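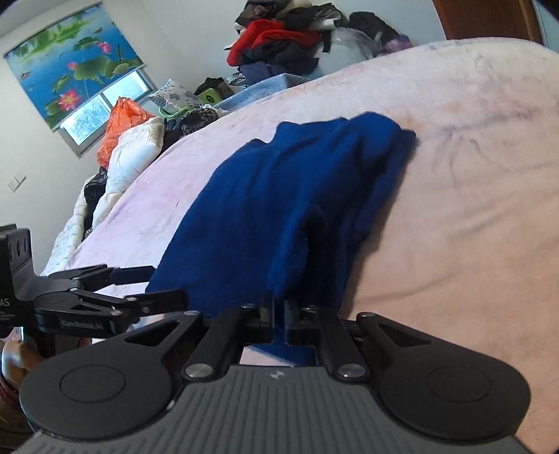

Blue fabric and a pink sheet, Wevthorpe.

To: Textile Care and Lending list
Subject: Re: Winter loans of knitwear, return condition and moth precautions
Date: 10 Dec 2022

Dear list members,

The Wevthorpe office has received several replies to the October notice on the return of knitted garments. As the same points were raised by more than one branch, we are answering them on the list. The relevant part of the earlier message is quoted first.

> From October, all knitted garments returned to a branch are to be
> held apart from general stock until they have been inspected. Items
> containing wool should be bagged and labeled on the day of return.
> Branches without a freezer should send wool items to Wevthorpe with
> the next scheduled van.
>
> Please do not wash any garment before it has been inspected.
> Borrowers should also be asked not to wash wool items at home.
>
> Could branches let us know whether they have shelf space for
> the holding period, and whether the current labels are adequate?

Paiva and Clisunura have both confirmed that they have shelf space. Prernania does not, and will use the lower cupboard in the sorting room until the new racking is fitted. We have no objection to this arrangement provided the cupboard is vacuumed first, including the back corners and the runners of the doors.

On the matter of labels, the present stock is too small for the information now requested. A larger label has been ordered in a run of 1000 and will be divided among the branches when it arrives. In the meantime please write the date of return on the front of the old label and the fiber content on the back. Where the maker's tag is missing, write "fiber not known" and treat the garment as wool.

Clisunura asked whether acrylic and cotton knits must also be held. They must be inspected, but they need not be frozen. Moth larvae feed on animal fibers for the most part, though they will sometimes damage other cloth if it is soiled or blended with wool. Food stains and perspiration on a cotton cardigan are therefore worth recording at the desk.

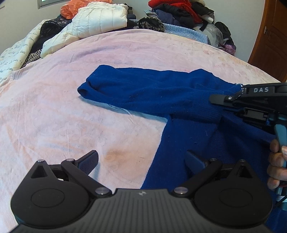 Inspection should be carried out on a clean, light-colored surface in good light. Begin with the cuffs, collar and hem, where the knit is thickest, and then turn the garment inside out and go over the seams and underarms. Signs to look for include small irregular holes, thinned patches, fine webbing and gritty particles close in color to the yarn. A single dropped stitch or a snag is ordinary wear and should go on the repair sheet.

Garments set aside for freezing should be sealed in a clear bag with as much air pressed out as possible. They remain in the freezer for two weeks and are then left in the sealed bag until they have returned to room temperature. Opening the bag early allows moisture to settle on the fibers. Please do not fill the freezer so tightly that the bags are pressed against each other.

Paiva reported that its freezer is shared with the kitchen and is opened many times a day. We would prefer that Paiva send its wool items to Wevthorpe for this season. The van has room for 5 additional crates on each run, and the crates should be lined and closed with tape.

The total number of knitted items on loan across the four sites is 132. Branches whose own figures do not agree with the register are asked to send us the item numbers in question, with the date on which each was last seen at the desk.

Repairs remain suspended at Clisunura while the mending table is in use for sorting. Items for repair may be sent in a separate crate, clearly marked, once inspection is complete.

Replies may be sent to the list or to the office address.

Lending Office
Wevthorpe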